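The Arm on the Counter: Automation and the Hospitality Team at Trencombe
Saturday, August 17, 2019 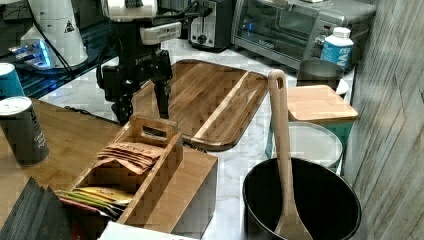 The gripper over the cutting board, with the packet caddy in front and the toaster oven at the back of the counter.

I have managed hospitality services at Trencombe for seven years, and in that time the most contentious piece of equipment to enter the department had been a dishwasher. The introduction of a robot arm to the kitchen programme has now taken that title. Colleagues at other residences have asked me to set down how the change was handled and what it has meant for the people who prepare and serve the food. The views that follow are my own and do not represent those of the organization.

Trencombe operates a central kitchen and a number of small serving kitchens on the residential floors. The arm belongs to the serving kitchens. Its duties under the current plan are limited to laying out utensils, moving light items across the counter and returning packets and containers to their places between services. It does not cook, it does not use knives, and it does not hand anything to a resident. These limits were written into the agreement with Elico, the supplier, before any equipment was delivered, and they may be altered only with the consent of the department.

There are 16 employees in hospitality services. When the proposal was first announced last October, most of them heard about it from a notice on the staff board, and I regret that. A change to a person's daily work should be explained in person first. Two staff meetings were required to recover the ground that was lost, and at the second of these the department was given a written commitment that no hours would be reduced on account of the equipment for the duration of the trial. That commitment has been honoured to date. I have asked that it be extended and am waiting for a reply.

The practical effects have been smaller and more particular than either the supporters or the critics expected.

The first concerns the counter itself. An experienced attendant can work in a crowded kitchen and will reach around a pot without thinking about it. The arm requires that things be kept in agreed positions, and for several weeks the staff felt, with some justice, that they were tidying for the benefit of a machine. Cupboards that had been organized by habit had to be organized by plan. Several attendants have since remarked that relief staff now find their way about more quickly. Others continue to dislike the arrangement, and I do not consider that they are wrong to do so.

The second concerns the tea service. It was proposed early on that the arm sort and restock the sachets. The attendants objected. Restocking is done when residents are nearby, and it is often the only unhurried conversation of the morning – a resident asks for the other kind of tea, and the attendant learns that she has not been sleeping. The proposal was withdrawn for the hours when residents are present. Restocking by the arm is now confined to the period after the evening service, when the floor kitchens are closed.

The third concerns training. Each attendant receives five hours of paid instruction, which covers stopping the arm, clearing the counter, wiping down the surfaces around the base and cables, and recording a fault. The instruction is delivered using the Tolter manual, which was written for factory settings and is of limited help in a kitchen. Our staff have been preparing their own version in plain language. It is the better document, and those who wrote it were given time away from their regular duties to do so.

A new responsibility has also appeared. One attendant on each shift is designated to oversee the equipment, and this carries an allowance of $500 per year. I had argued for a higher figure. Supervising a machine demands attention of a kind that is tiring, and it is easily overlooked because the person doing it may seem to be standing still.

The department has been asked whether it would support a second unit, and a competing submission from Procházka is also under review. My advice has been to wait. The fault log has gaps in it, the night staff have not been properly consulted, and the question of who cleans beneath the base on weekends has yet to be settled. Staff who wish to comment may do so in writing or at the next departmental meeting, and comments made in either form will be included in the record without names attached.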